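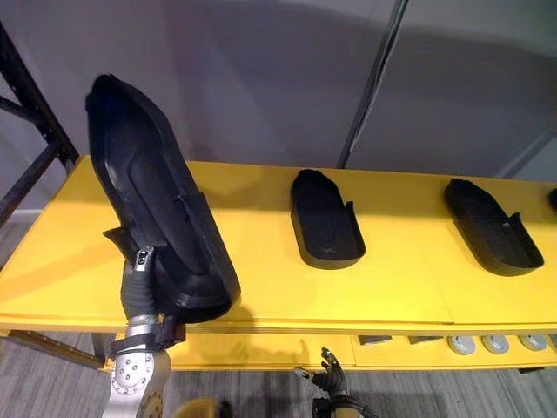 Wescombe asked in reply to our March report why the drainage work at Saltness began before the survey was complete. The answer is that the lower field floods first, and the old map of 1865 already shows the ditches there.

Since then we have cleared 200 meters of the main ditch — the part between the road and the sluice. The banks are steep and the clay is heavy, so the work goes slowly.

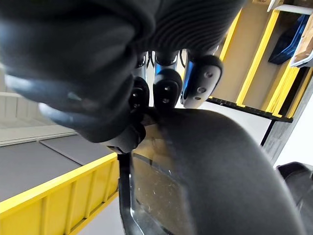

The second part, up to the Adugna plot, needs permission from the neighbor. We have written to him and wait for his answer. The pipes are ordered and the price did not change.

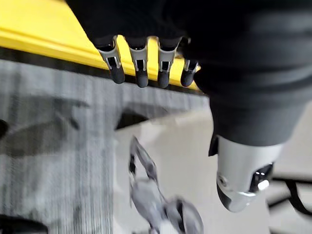 Money and next steps

We have spent roughly 10 percent less than planned. We ask to move this sum to the repair of the sluice gate, which will take five weeks.

10/4/21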